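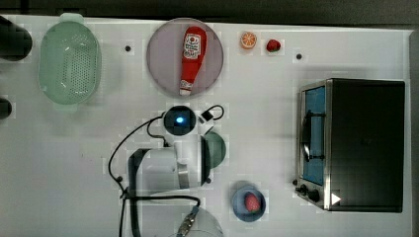 The promo ran 63 seconds and they wanted it down to 30 by the late game.

I had been cutting spots for the network for two seasons. Usually it was helmets, a drumline, somebody running out of smoke. This one had the Hernach quarterback alone in a locker room, looking at a phone. On the phone was a message from the Vadus quarterback. All it said was, "Bring a coat."

I cut the phone first. Then I put it back and cut the locker room.

"Where's he standing?" my producer asked.

"Anywhere," I said. "He's reading."

She watched it again with her arms folded. She wanted the stadium. I gave her one second of the stadium, empty, with the lights coming on.

At halftime it went out to the whole country. My father called before it was over. He had watched Hernach lose to Vadus every April of his life, back when they played in the spring, and he still kept the ticket stubs in a coffee can.

"That coat thing," he said. "Did he really write that?"

"I don't know. They hand me the footage."

He was quiet — I could hear the third quarter starting on his set.

"Well," he said, "he should bring one."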